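October 19, 2021

Bread notes again, since Dörte asked me to write the rye starter business down properly before I forget what I changed. Back in May I was feeding it 300 g at a time and throwing out half, and I got so sick of scraping jars! So now it's a small feed at night, and the big one only when I mean to bake.

Today's dough was 800 g flour, the Esby dark rye cut with a bit of the white stuff from Dong. Mixed by hand, lid on, left it 16 hours on the shelf over the boiler. Smelled great this morning (apples, a little vinegar), but it was slack. Really slack. I had to scoop it into the tins with a wet spatula.

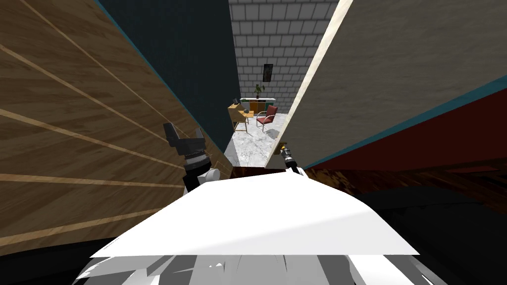
Boyang thinks I'm leaving it too long now that the heating is on, and he's probably right, grumble grumble. He does his overnight in the cold hallway and his loaves stand up much better than mine. I also skipped the salt until the second mix, which I keep doing and keep regretting.

Baked 2 tins, lid on for the first half. Crust is good and dark, crumb a bit gummy near the bottom. I cut the first one warm, so some of that is my own fault.
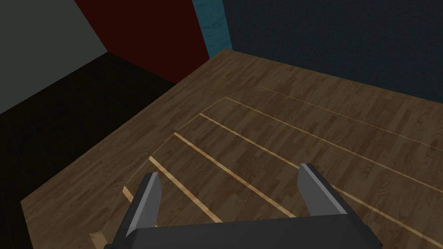 Wood surface with pale strips, seen from above.

Next time: shorter rise, salt in at the start, and less water, maybe a couple of spoonfuls. Dörte wants some starter to take home, so feed extra tonight. Also ask Boyang if he still has the Emoler thermometer, mine reads nonsense.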